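Kodholm cell, ticket 64
Status: open, waiting on parts
Raised by: Sasstead kitchen bench

Arm stops with a grip fault when picking up soft bags. Hard items such as jars and tubs are fine. First seen in August, after the move to the Turcotte grasp planner.

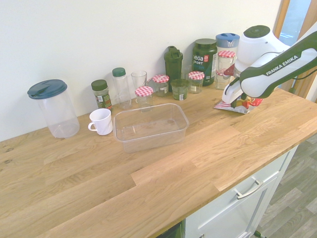
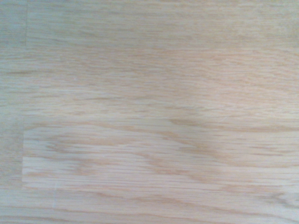
Page last changed: August, 14:50

The log shows the fingers closing to the set width and the force reading dropping out before the lift. The planner takes that as a lost object and stops the arm. Roughly 30 per cent of bag picks end this way.

Tried so far:
Grip force raised to 50 N. Same fault.
Closing speed halved. Fewer stops, but picks take too long.
Wrist camera recalibrated against the bare worktop. No change.
Planner restarted, old settings file loaded. Same fault.

Prasby support think the width check is too strict for anything that crumples. They have asked for the logs from the last 2 runs. Sent.

Until this is closed, do not clear the fault from the desk. Press the stop, take the bag out by hand, then reset. New finger pads are on order.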